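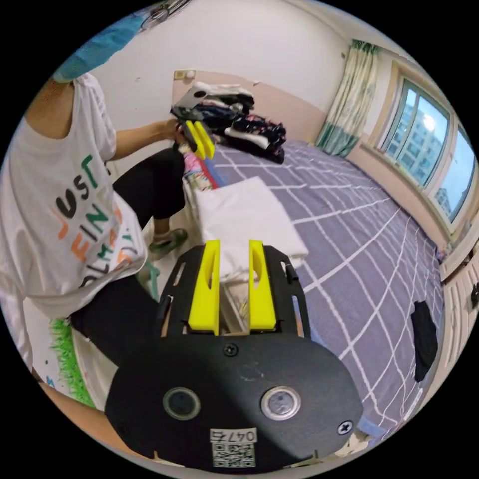 Folded clothes piled up at the head of the bed, with a white one on top.

Sorting the bedroom pile

I love a big pile of folded clothes. I really do! It means the washing is done, the folding is done (the bit everyone moans about) and all that's left is getting it into the drawers before bedtime. That last leg is where most of us come unstuck, so these are the tips I come back to every week.

Pile at the head end
Put everything at the pillow end of the bed. You can't get in without dealing with it, and the rest of the mattress stays free as a sorting table. I used to stack things on the chair and they lived there until the next wash.

Sort by drawer, then by person
Take from the top and lay out one small stack for each drawer. T-shirts, trousers, jumpers, pyjamas. If two of you share a room, give each person one side of the bed. Don't refold as you go! A sleeve poking out can wait until the stack is made, and half the time you won't care by then.

Keep the stacks low
Eleven T-shirts is my limit for one stack. Any more and it leans, and you end up folding the lot again on the floor. Heavy things go at the bottom: jeans, then jumpers, then tops.

Darks together, please
Black and navy look the same under a bedroom bulb. Do this job in daylight if you can, or hold the two next to something white and the navy shows up straight away. I have gone to work in one black sock and one navy sock more often than I'd like.

Watch the reds
A new red or red-patterned top gets washed on its own the first couple of times in our house, and I keep it away from the whites in the drawer too if there's any chance it's still a touch damp. Feel the seams and the waistband, they're always the last bits to dry.

File them upright
Once the stacks are made, fold each T-shirt one more time and stand it on its edge in the drawer, like a record in a box. You can see every print at a glance and pull one out without wrecking the rest. Our Staltent drawers are fairly shallow and it still works beautifully. For deeper ones, a shoebox lid at the bottom stops the front row sliding about.

Two minutes, one drawer
If you're worn out, do a single drawer and stop. Set the timer for 2 minutes and do the pants and socks. It's amazing how often you carry on to the next one!

Using a basket instead
A reader asked on 14th August whether a basket would do in place of the bed. It will, as long as it's wide and low. Mine is a Curkeck with rope handles. Tall ones squash whatever is at the bottom, so keep those for towels.

Next week: bedding, and how to fold a fitted sheet without shouting at it.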